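Home | Kitchen | Laundry | Closets | Workshop

Folding and Storing a Puffer Jacket

4 min read

Most quilted jackets lose their shape in storage. They get stuffed in a bin in spring, sit under something heavy, and come out flat. A few minutes of care at the end of the season saves most of them.

Wash the jacket first. Old sweat and skin oil will yellow a light lining over the summer. Close every zipper, empty the pockets and turn it inside out. Use cold water, a gentle cycle and half the usual detergent. Dry on low with two clean tennis balls and stop every 20 minutes to break up clumps with your fingers. Thick ones can take three rounds - the collar is usually the last part to dry.

Leave it out overnight before you fold it. A jacket that feels dry on the outside can still be damp in the seams.

To fold:

Lay it flat on a bed. The floor works, but you will be kneeling. Zip it up to the collar and smooth the front from the middle out. Bring one side in, lay the sleeve straight down, then do the same with the other. Fold the bottom up to the collar.

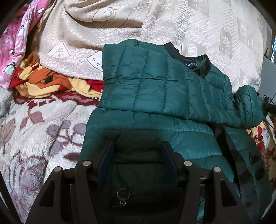 Press the air out slowly with your forearms, starting at the fold. Keep zipper pulls away from the shell, as thin nylon snags easily. If the fold won't stay put, tuck the hem under the collar.

Put it in a cotton bag or an old pillowcase, on top of the pile. I used vacuum bags for one winter and won't again - the filling took days to come back. The Plirow cloth bags are fine, and so is a box with the lid left loose.

For long coats, hang them on a wide hanger instead.

Contact | Copyright Henier Home Tips | Back to top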